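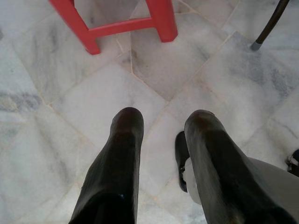
Wrist view, gripper open. Furnholm home collection.

Speaker notes, Wed 9 October
Vichien Panyasiri, for the Nenard project

Good morning, and thank you to our hosts at Gollport. My subject is the gathering of examples in private homes, and in particular the small task we call key handling. The wrist view is the one the learning system relies on in the last moments before contact. Please keep it in mind when we come to the results.

Each example is one attempt by an operator, from the first movement of the arm to its return. An operator records 27 attempts in a session and then rests. Failed attempts are kept and labeled as such – this was decided in January and has not been revised. 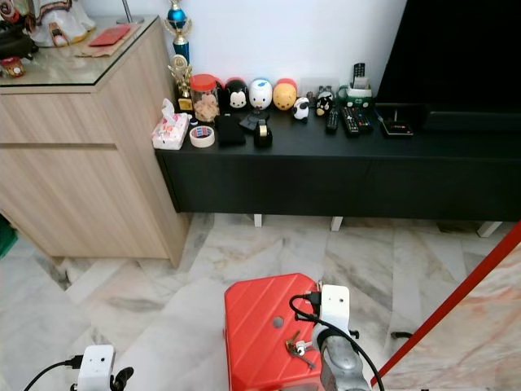
The household's belongings stay where the family keeps them. Bañez, our earlier collection, was recorded on cleared tables, and the system trained on it did poorly once shelves and ornaments came into view. We now change only the support for the keys and the starting position of the arm.

Pause for questions on consent forms.

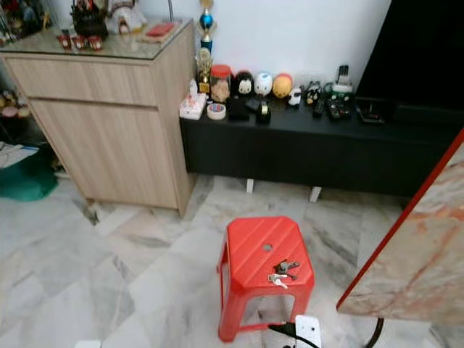

Height is the second matter. A support of a different height calls for a different approach, and operators are asked to vary theirs between attempts. The present set holds 913 accepted examples from 14 homes. Almost 4 percent of the recordings were rejected, chiefly for camera dropout.

Next slide: labeling rules. Allow extra time for the table of grasp types.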